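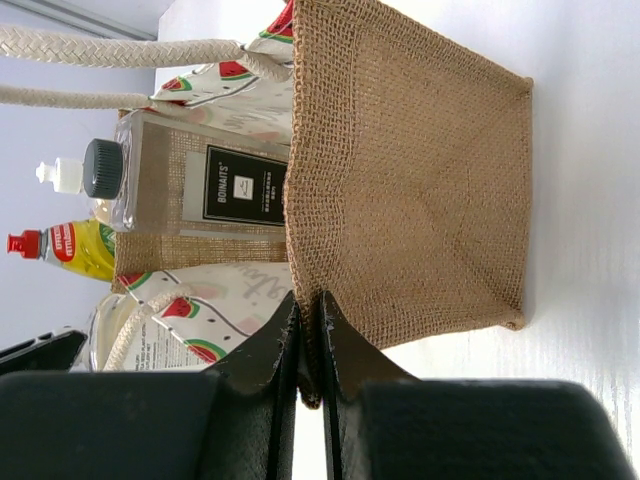
So what does a student robotics club do all term if it never enters a competition? We pick one boring household chore and try to get an arm to do it over and over, and this term the chore was handling a soft shopping bag with stuff in it.

OK, hi everybody. (Wait for the back rows to sit down. Check the clicker works this time.)

I'm Marjan Bagheri, I'm in my second year with the club, and I got picked to give this talk mostly by being the one who said "how hard can a bag be?" in our first meeting. I've been hearing that sentence back ever since.

Quick thank-yous before I forget, like I did at the practice run. Sepehr Bahrami did the control code. Hooman Khosravi built the data logger and then rebuilt it. Driss Zerouali is the reason our table is bolted down. And Mahsa Hashemi is our advisor, she's sitting right there, please laugh at my jokes in front of her.

Our arm is called Ella. The old one was Allo, and some of you remember Allo from the Murness open house, when it dropped the cookie tin. Allo now lives in the storage closet and we take screws from it.

Slide 2, why a bag. Last year we did blocks. Blocks are great! You know where the corners are, you close the gripper, done. A burlap bag doesn't have corners in that way. It has sort-of corners that go somewhere else when you touch them. The weave is rough, so the fingers hold on really well once they have it, but the edge folds and sags and the handles flop wherever they like. We wanted something that would make our block code fall over, and boy did we get it.

(If somebody asks about plastic bags: we tried for one afternoon. Never again. Move on.)

Slide 3, how we collect. One person drives the arm, one person watches the logger, and we swap when the driver gets cranky. We recorded 200 runs for the first set, and then Hooman found out that 50 of them had the clock off between the camera and the joints. We threw those out. I was for keeping them, I lost the vote, and I've made my peace with it. (Pause. Look at Hooman.)

By July we were at 728 good runs. The goal on the whiteboard says 3000, which Driss wrote up there on day one with a marker that doesn't wipe off.

Slide 4, what the arm sees. I want to spend a minute on this one. The camera rides at the wrist, so you get the two fingers in the bottom of the view pretty much all the time, and everything else is off past them.

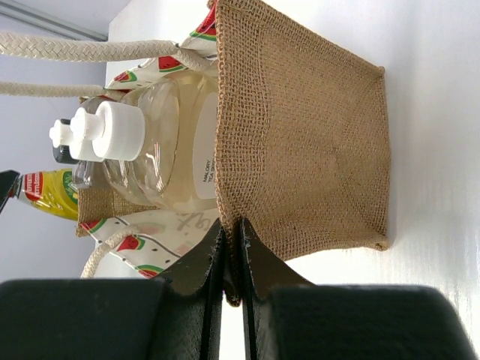

Ella's wrist view: gripper fingers at the edge of the burlap, bottles in the open bag.

Give people a few seconds to look. Then point out how close those fingertips get to each other when they're on the fabric. That's a thin thing to hold! When I drive, I'm going by that little spot between the tips, and there's all this other stuff pulling at my eyes: the pump bottle, the watermelon print, the rope handles. Sepehr says the model has the same trouble I do. In our first trained version it loved the handles. It would go for a braided rope every chance it got, even if we'd only ever shown it the rim.

Slide 5, what went wrong. Go fast here, I always run long.

We packed the bag the same way for the first few weeks, and the model learned our packing. Change which bottle is near the front and it got lost. Now whoever isn't driving repacks between runs, and we're not allowed to be neat.

We also wrote lazy labels. "Grab bag" was in there a lot. Which part of it? Mahsa made us go back and write "front rim" or "lower edge" or whatever it was, and that took two whole evenings and most of a pizza.

And our camera mount was loose. That's it, that's the story. Tighten your mounts.

Slide 6, what's next. The Ostapchuk lab upstairs said we can use their bigger computer overnight if we're out by 7 a.m., so we're retraining with the new labels. After that we want two bags side by side, and Driss wants zippers. I don't want zippers.

If you'd like to come drive Ella, you don't need to know any code. Sign-up sheet is by the door, under the poster, please write so we can read it.

(Questions. If there's time, play the handle video, it's on the desktop in the folder called FINAL final.)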